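Vanania Smallholder Purchase Records

Data card, version 2

Summary

This dataset holds purchase records from a contract buying scheme for oilseed and pulses in Vanania district. The scheme is run by Dosomex, a crop buyer, with growers who sign up before planting and are paid by mobile transfer after weighing. There are 2107 rows, one for each delivery, from 108 grower groups.

Files

purchases.csv: one row per delivery
groups.csv: one row per grower group
centres.csv: names and opening months of the collection centres

Columns in purchases.csv

delivery_id: unique, never reused
group_id: matches groups.csv
centre: Lopes or Rirkalen
crop: sunflower, green gram or cowpea
gross_kg: weight on the centre's scale, bags included
net_kg: weight after the bag allowance and any deduction for moisture
grade: 1 or 2, blank if the load was refused
price_per_kg: in local currency, as agreed in the contract
paid_days: days between weighing and payment

How the records were made

Clerks at the two centres wrote each delivery in a bound book and typed it up at the end of the day. Refused loads were kept in, with net_kg set to zero. Spellings of group names were tidied by hand. Growers' names and phone numbers were removed before release.

Known problems

Rirkalen opened in August, so it has no early sunflower deliveries. The Lopes scale was replaced part way through the season and weights before the change are rounded to the nearest kilogram. Some paid_days values are missing where a transfer failed and was sent again under a new reference. Price differences between centres include a transport charge that isn't listed separately.

Suitable uses

Teaching, simple price and delay comparisons, testing import scripts. The records cover contract sales only and should not be used to estimate total harvest in the district. 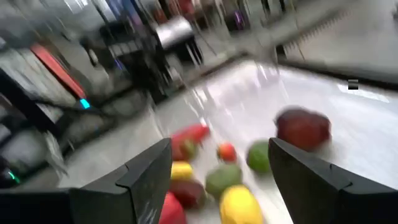 Changes since version 1

Added centres.csv. Split the old weight column into gross_kg and net_kg. Removed duplicate deliveries from Lopes.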